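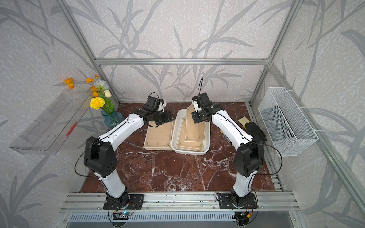 Rosalind Teague

Herkerden Stationery Course
Handout 4: Bordered letter paper, from stack to tray
Revised 1 October 2025

You will have noticed that Handout 3 was about envelopes and that most of you still have opinions about envelopes. Please save them for November. Tonight is ornamental letter paper: cream, ruled, a brown border all the way round and a flourish in each corner, in case the border was too subtle.

1. Looking at the sheet

Paper like this hovers between a letter and a certificate. It makes a thank-you note look as if it ought to be stamped by a ministry. The border is also a very good informer. A plain sheet can sit a little crooked in a pile for years and get away with it, but a ruled line near the edge gives away every slight turn.

Before moving anything, look at the edges of the stack. If it is slightly fanned, leave it fanned. Beginners like to knock the pile square first, then spend the rest of the evening trying to get one sheet off it.

2. Lifting one sheet

Take the sheet near a corner, by the upper edge. Tilt it before you raise it, and let the lower edge stay down until you are sure you have one sheet. The Kneath workbook recommends blowing on the stack. We share the room with the calligraphy class and have been asked to stop. 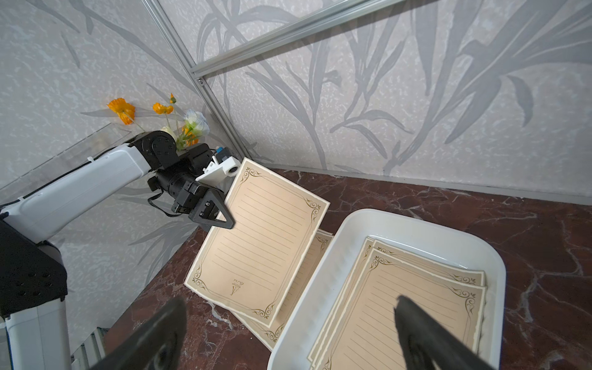

Surely it would be quicker to take ten at a time, came the objection from the back row last term. It would, and for plain copy paper I'd do the same. With bordered stock you want to see each face as it goes by, as a misprinted corner is much easier to catch now than after somebody has written "Dear Aunt" under it.

3. Into the tray

Use a shallow tray with rounded corners and a bit of a rim. Lower the sheet in; dropping it from a height is called "floating" in the Kulska catalog and "picking it up off the floor" in this course. All sheets go the same way up, with the emblem as your guide. If some ride up against the back wall, ease them down flat before adding more.

Keep the sheet you are working on beside the tray, flat, with a clear bit of table around it. Vases are allowed. Water in the vases is a matter for your conscience.
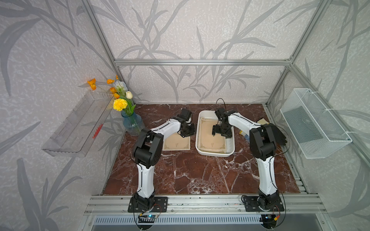

4. For next time

Bring about 20 sheets of any bordered paper and one tray. Move the whole stack twice, once in each direction, and write down where you lost patience.

Anyone using the Gukomon pad should separate the sheets at home, as the gum along the top takes longer than our class does.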